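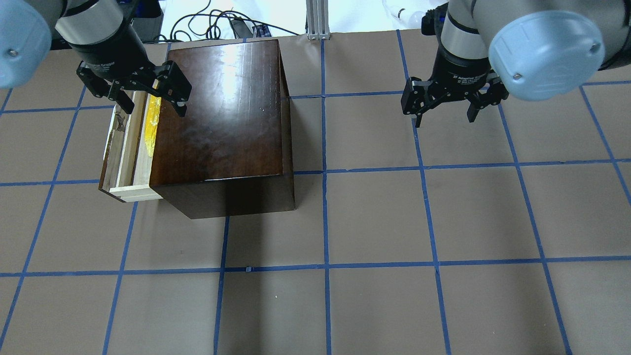
Photo: Osamu Kuroda / Lougher Household Objects

Datasets > Lougher > Storage > Tono drawer box

Reading time: 4 min
Last updated: 8 April 2018

Tono drawer box: object card and label notes

Summary

This card covers the wooden drawer box in the storage part of the Lougher object collection. The labels record the state of the drawer, the contents of the drawer, and the position of the box on a taped grid. The short name in all files is tono_box. The current label release is version 2.

The box

The body is dark reddish-brown with a glossy finish. It has one drawer, which opens from a side face. The drawer is pale, unfinished wood with small dark knots in the sides, and the box has a white handle on one side. The top of the box has scuffs and scratches. These were present before labeling began and are not recorded as damage.

The finish reflects overhead light strongly. A bright patch on the top is not an object and must not be labeled. The same applies to the shadow the box casts on the paper.

The surface

The box stands on brown paper marked off in large squares with blue tape. The tape was laid by hand and the lines are not exactly parallel. Use the grid to name a square. Do not use it to measure distance. The paper creases with use, and creases have no label.

A box that covers a tape line is assigned to every square it touches. Squares are listed in reading order, starting at the far left as seen from the labeler's side of the table. If the table is seen from the other side, convert before entering the value.
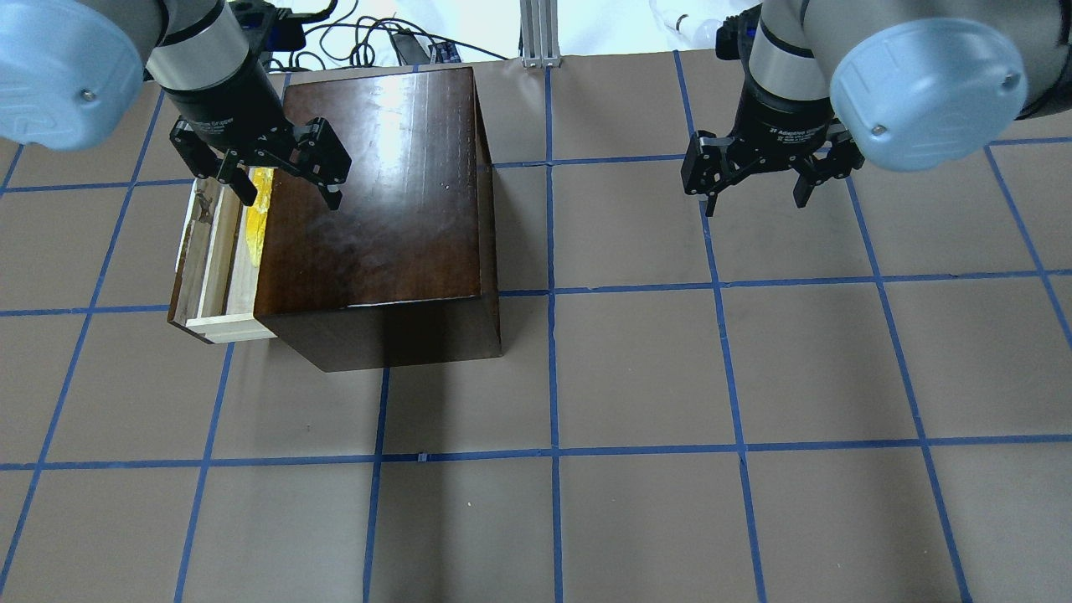 Drawer states are listed below. The state describes the drawer at the moment of the record and says nothing about direction of travel.

closed: the drawer front sits against the body
partly_open: a gap is visible and the back of the drawer is still inside the body
open: the drawer is pulled out to its stop
removed: the drawer is fully separate from the body
unclear: the drawer side is hidden

In version 1, partly_open and open were a single value. Hanna Kravchuk split them after the first review, and the old records were relabeled by hand. Files from version 1 should not be mixed with the current ones.

Contents

The storage list has 13 small items that may be placed in the drawer. Each is entered by color and general size first, then by item code if the labeler can read the shape. A yellow item lying along the drawer wall is often partly hidden. In that case enter yellow, small, and leave the code blank. Mitsuko Hosoda maintains the code list and adds codes on request.

An item counts as inside when it rests on the drawer floor or against the inner walls with no other support. An item held above the drawer is outside, even if part of it is below the rim.

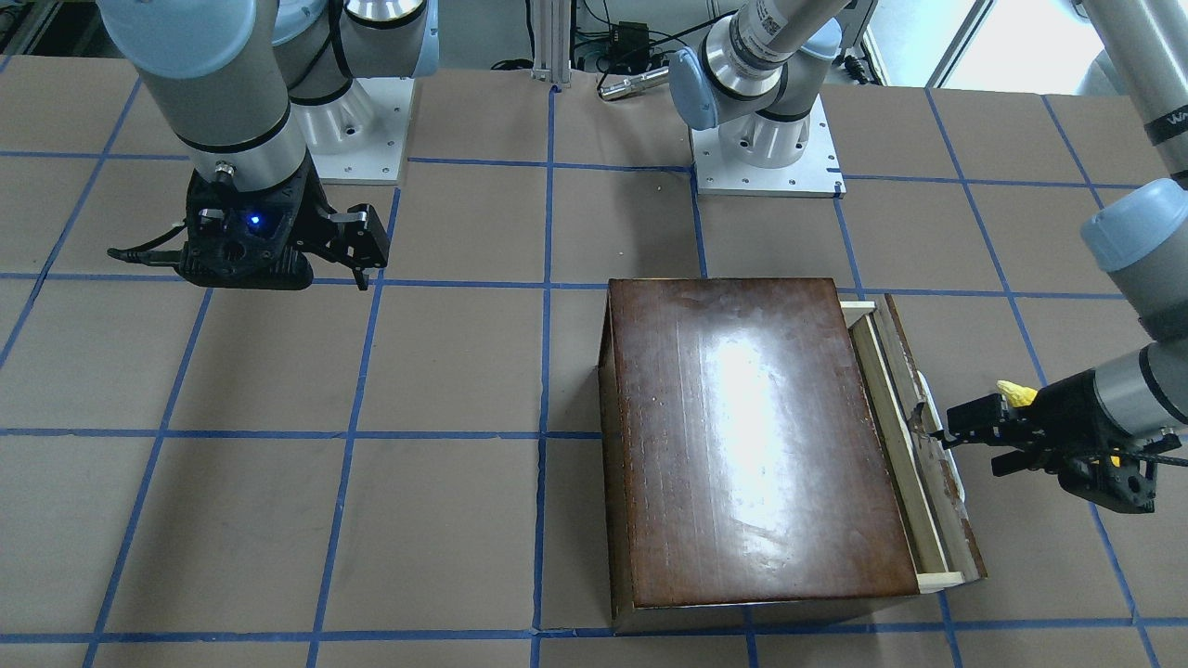
Is an item next to the drawer counted as part of the contents?

Only an item that meets the inside rule is counted. Enter anything else under near_box, with the side of the box it is closest to.

Record layout

There are 3,666 records in the release. Each record is one line with 13 fields, separated by tabs. The fields used most are:

record_id
box_square
drawer_side
drawer_state
handle_visible
item_color
item_code
near_box
labeler

The drawer_side field is given from the labeler's side of the table. It changes from left to right when the view is from the opposite side, so it should always be read together with the view field. Earlier drafts of the card left this out, and Kidus Beyene found several records where the side had been copied from one view to another. Those have been corrected.

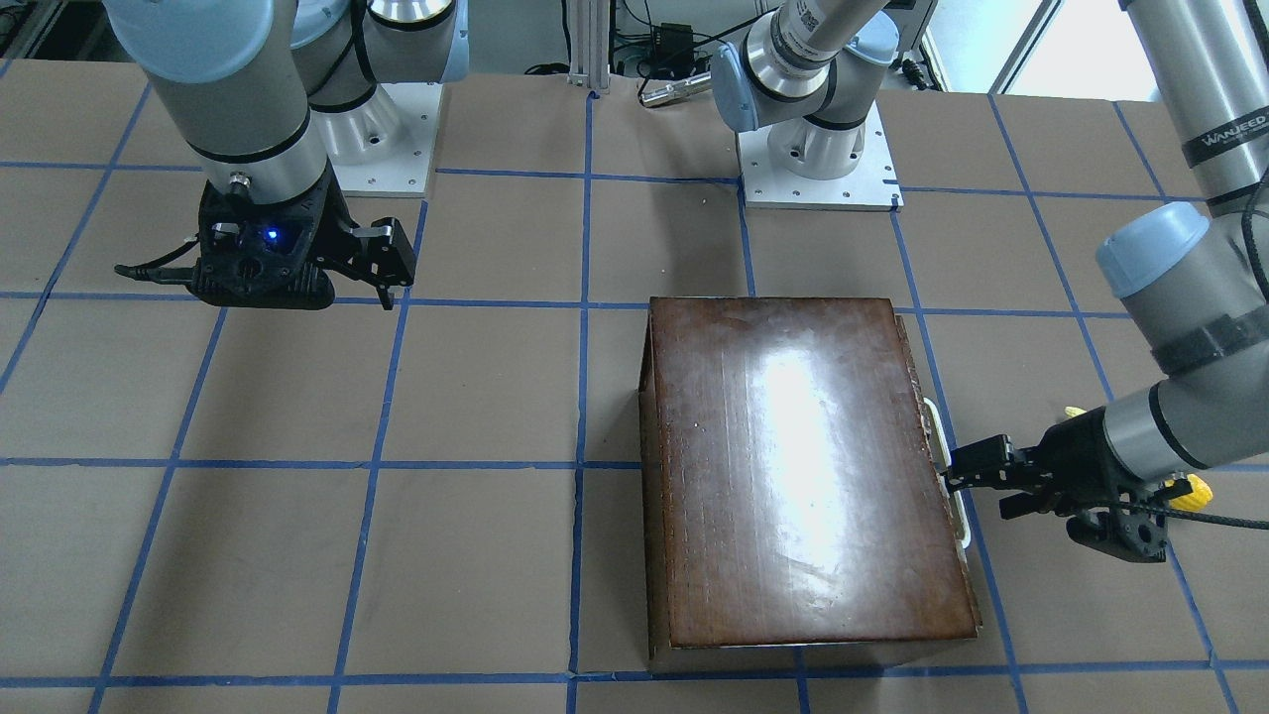
The handle_visible field takes yes, part or no. Enter part when anything covers some of the handle. Enter no only when none of it can be made out. A visible handle does not settle the drawer state, so drawer_state must still be judged from the gap at the body.

Known problems

The dark front face is hard to separate from its shadow. Box outlines along the lower edge are less reliable than those along the top.

Records with glare across the full top have no value for surface marks.

Two item codes in the Celtura list describe the same item. Both are kept for compatibility, and the lower code is preferred.

Care of the box

Wipe the top with a dry cloth. Do not use polish, as it changes the reflections. Leave the drawer unfinished. Replace tape one line at a time and note the change in the log.

Contact

Danjuma Nwankwo keeps this card. Corrections should include the record_id and the field name. Requests for the related Lendard boxes go to the same address, but those boxes have a separate card and different drawer values.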